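Glass entrance wall

A glass entrance wall (some people say glazed front, and I go back and forth myself) is a big run of window panes set in dark or light framing, with the doors built into the bottom of it. I've been keeping notes on these for my little building encyclopedia, and they're so much fun to write up! You find them on workshops, showrooms and shared work halls, anywhere with a high ceiling and a need for daylight.

The one I know best is at Gastard, where Murray Halliday drew up the plans. His wall is 255 inches tall, and he'll happily talk about it until closing time.

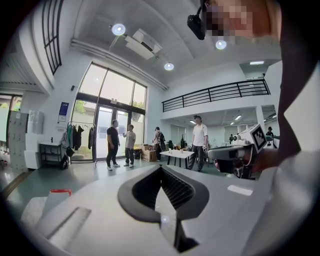
Why are the doors usually double?
A pair of doors gives you a wide opening for furniture and deliveries, and you can keep one side latched the rest of the time.

Doors like these end up as the notice board too, with paper taped to the lower panes right at reading height. Tape leaves a gummy line if it stays up all summer, so I peel mine in March and wash the glass with warm water and a drop of dish soap.

See also: Curtain wall; Transom window; Door closer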